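Household robots are getting better at tidying up, but cluttered furniture still slows them down, according to a July trial by automation firm Temik. The work included a desk nook with flowers, potted plants and a painting to steer clear of.

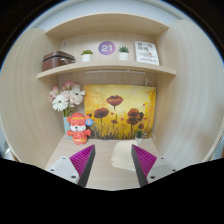
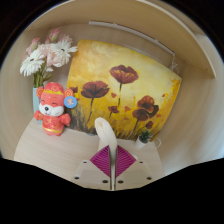 Temik's machines made 1,677 attempts at small chores and finished almost 4 in every 6 without help. Soft items caused the most trouble, said project lead Anca Ardeleanu.

"It can put a thing down. Putting it down neatly is harder," she said.

The firm plans a second trial with 112 chores, including shelf stocking at a Whitlock store.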